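Home News Business People Archive Contact

The bakery at Flosano opens at 5 in the morning, and Monique Lemaire has usually been inside for a good while by then. She bought the business in June from the Bodin family, who had run it for 30 years. She kept the ovens, the rye starter and most of the customers.

"I didn't want to change the bread," she said. "I wanted to change the hours, because the old hours were killing people."

Under the Bodins, the shop was open every day of the week. Lemaire closed it for two of them. She also stopped selling sandwiches, which took up the counter at lunch and, she said, never paid for the ham.

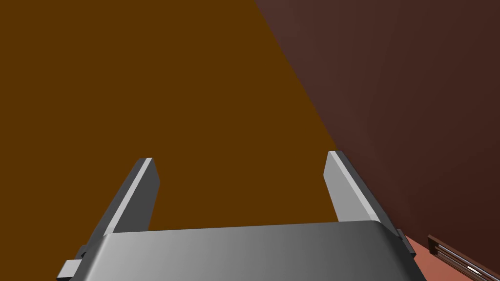
Paul Bodin said he would have kept the sandwiches, and that he had told her so before the papers were signed. He still comes in for a rye loaf and still brings it up.

Lemaire takes it well. She worked in the office at Clavix, a flour supplier, for 12 years before buying the shop, and she learned to bake in the evenings. The first months were hard on her back and on her sleep. She burned a full batch of rolls in her second week and opened late.

"People waited," she said. "One man went home and came back. I gave him his bread for free and he was annoyed about it. He wanted to pay."

The price of flour has been the main worry this winter. She buys it in 50-pound bags and has changed mills once already. A large loaf costs more than it did in the fall, and she put a note by the register to say so. Some customers asked about it. Most read the note and paid.

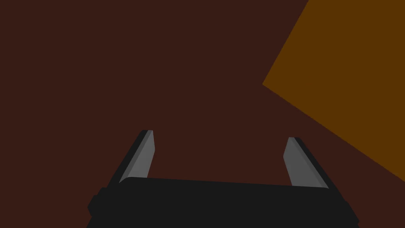 By Staff Writer
25 Feb 2022

Lemaire has one full-time baker and two people who share the counter. She would like to hire another baker before summer, but the last person she trained left for a hotel kitchen in Jusum.

"I can't match what a hotel pays," she said. "I can let somebody go home at noon."

She has been asked to supply two restaurants and has agreed to one. The other wanted white rolls delivered on her days off. She told them to ask again if they change their menu.

Her next purchase will be a mixer. The one she has came with the building, and it needs a new belt.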